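Right, a few of you asked what I'm digitising at the moment, so this is going to be a long one. Put the kettle on.

It's a children's story LP called Duan and the Clockwork Ferry, put out by a tiny label called Litirik. I had it as a kid, lost it in a house move, and have been hunting for another copy for longer than I'd like to admit.

It's never been on CD and it's never been on any of the streaming places. The only trace of it online was one listing on a discography site with no picture and the wrong running order (I've sent in a correction, we'll see).

The copy I've got now came from the record fair at Clatbridge. It was in a box of brass band albums, between two very brown sleeves, and I made a noise that turned heads.
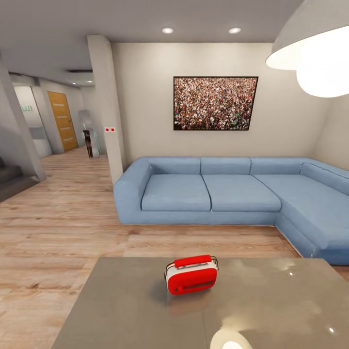 Little red and white radio. Very much the mood of this thread.

So, the story. Duan is a boy who lives in a harbour town called Grarkisville and he wants to work on the ferry, only the ferry runs on clockwork and the man who winds it has gone off in a huff. That's all of side one really. Duan looking for the man with the key.

Side two is where it goes properly strange. There's a fog, the ferry starts talking, and there's a song about soup that has got nothing to do with anything and is by far the best thing on the record.

I have been singing the soup song for DECADES with the wrong words. I thought it was "ladle me over the sea". It's "ladle me over some tea". I prefer mine.

The narrator is credited as Sofia Bastos and she does every single voice, including the ferry. She does the ferry very low and very slow, like someone talking down a drainpipe, and it frightened the life out of me when I was five. Still quite unsettling now if you've got the lights off.

I can't find her on anything else. If you've got a record with her name on it, any record at all, please shout. Same goes for the songs, which are down to a Wanting Shi - words and music both, it says, and nothing else on the whole sleeve about who played what.

There's definitely a clarinet. There's something that's either a harmonium or a very tired accordion. And there's a children's choir on the last track who come in early and have to sort of wait for everybody else, which they've just left in. Lovely.

Condition, for the record nerds: sleeve is decent, bit of ring wear on the front, a split along the bottom that somebody has mended with tape. The tape has gone yellow. I'm leaving it alone.

Vinyl's better than it looked at the fair. One long hairline across side one that you can see but can't hear, and a nasty click during the fog bit that repeats for a few turns and then goes away. I've cleaned it twice and the click's still there, so I think it's pressed in.

And it has the booklet! Mine never had the booklet when I was little, or if it did then I ate it. It's a fold-out sheet with all the lyrics and a map of the town, with the ferry route drawn on in dashes. The soup shop is on the map. So the soup song does have something to do with something after all, I take it back. 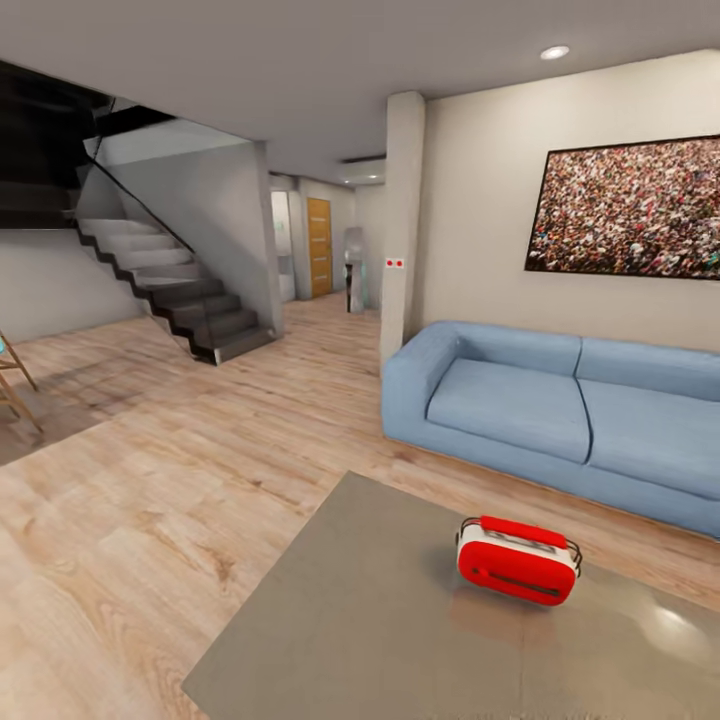 The back of the sleeve has a drawing of every character with the name underneath, and I've scanned that as well. One of the gulls is called Mrs Pocket. At no point on the record does anybody say the name Mrs Pocket. I've listened all the way through on headphones now, checking, and she's simply not mentioned. I need to know who she is!

Catalogue number on the spine is 733, and there's 277 scratched into the run-out on side two. No idea what the second one means. It isn't on side one, that side has just got a little star. If any of you know how Litirik numbered their stuff then I would love to hear from you, as I've only ever seen the one record of theirs and this is it.

No year anywhere, either. Not on the label, not on the sleeve, not on the booklet. Going by the haircuts in the character drawings I'd say early seventies, but children's illustrators did hang on to a haircut for a long time.

How I'm doing the transfer, as somebody always asks: turntable into a plain little USB box, record each side in one go, save that and don't touch it. Then I work on a copy. I only take out clicks by hand, one by one, and I don't use the automatic noise thingy. I tried it on side one and it took away the hiss and half the clarinet with it.

The speed was a right pain. It sounded a bit sharp to me and I couldn't tell if it was my belt or my memory. Checked the turntable with the strobe disc and it was fine, so that's just how high they sang in Grarkisville.

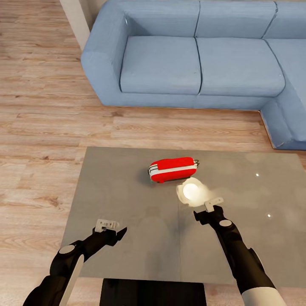

I'm splitting it into proper tracks now, and that's harder than it sounds on a story record, as the talking runs straight into the songs and Bastos is often still going when the clarinet starts. At the moment I've got the soup song beginning on her big breath in. The right way to hear this thing is all in one sitting anyway, ideally with a couple of you squashed up on a big sofa like that pale blue one, somebody small in the corner by the armrest and somebody greedy hogging the long end. It isn't a record for the bus. The quiet bits are very quiet, and you lose the whole of the fog if there's traffic going past.

To the people asking if they can have the files: I don't know yet. I'd want to find out who owns it first, and Litirik seems to have vanished without leaving so much as a phone number. I've written to the address on the label, which I fully expect to be a nail bar by now.

What I can do is share the scans. Front, back, both labels and the booklet, opened out flat. I'll put them up tonight if the scanner behaves. The booklet's bigger than the glass so it'll be in bits, and my joining-up is not good. Be kind about the harbour wall.

To the person who said they had the cassette - PLEASE message me. I'd been told there wasn't a cassette. If yours has got the same running order, or if there's an extra song, or if there's any mention at all of a Mrs Pocket, I want to know about it straight away.

Also, does anyone remember this being read out at school? I've had two replies saying a teacher played it to them on wet dinner times, and both of them remembered the ferry voice and neither remembered the soup. How do you forget the soup??

Oh, and I said I'd mention what I paid. Two quid. The man on the stall asked if I was sure I wanted it, as it wasn't brass.

Right, back to side two. That click's still bothering me and I want to have another go at it before tea.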